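Search this site
Type and press Enter

Two Arms, One Dustpan: Comparing Gripper Fingers on a Sweeping Task
2025-12-29 – by Sunita Ostrowski

If you want to find out fast which fingers suit your arms, make them sweep! I've been swapping two sets on our pair of arms, the stock Dretia fingers and the longer Cikance ones, and sweeping shows up differences that plain block stacking hides completely.

Setting up

Lay a mat on the table and tape down the corners. Put the dustpan in one gripper and the brush in the other, then close both by hand from the controller before you start any program. Give each handle a gentle tug. If it twists, move the grip closer to the scoop or bristles and try again.

For debris I like a mix – stale pastry and torn-up sponge. Pastry sheds flakes and sponge bounces back at the brush, so you get two quite different problems in one run. Line a bin with a garbage bag and stand it on the mat, well within reach of the dustpan arm.
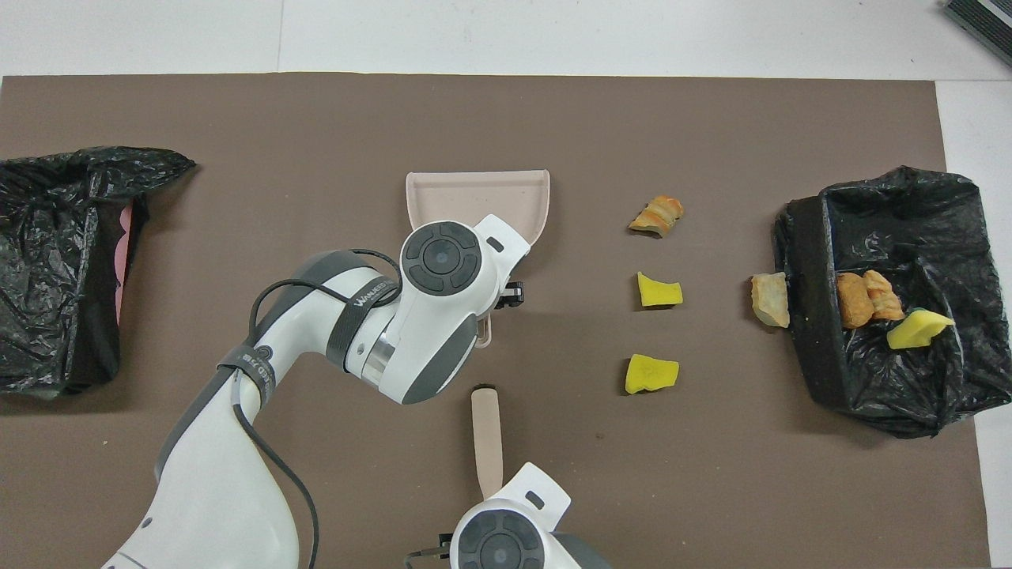
Dustpan in one gripper, brush in the other, with sponge and pastry still to be swept.

Running the comparison

Do 20 runs per set of fingers, with the same starting marks for the debris each time. Write down two things: whether the handle slipped, and whether the piece ended up in the bag. A crust hanging on the rim counts as a miss (Ewan Lockyer and I argued over that one for a whole lunch).

My stock fingers slipped on the brush in 8 runs. The Cikance set slipped in three, and I love how steady the dustpan feels with them – but they're slower to line up with the handle, so allow extra time for the first grasp.

Next up is the same test with rubber pads on the stock fingers.

We use cookies to remember your settings. Accept / Manage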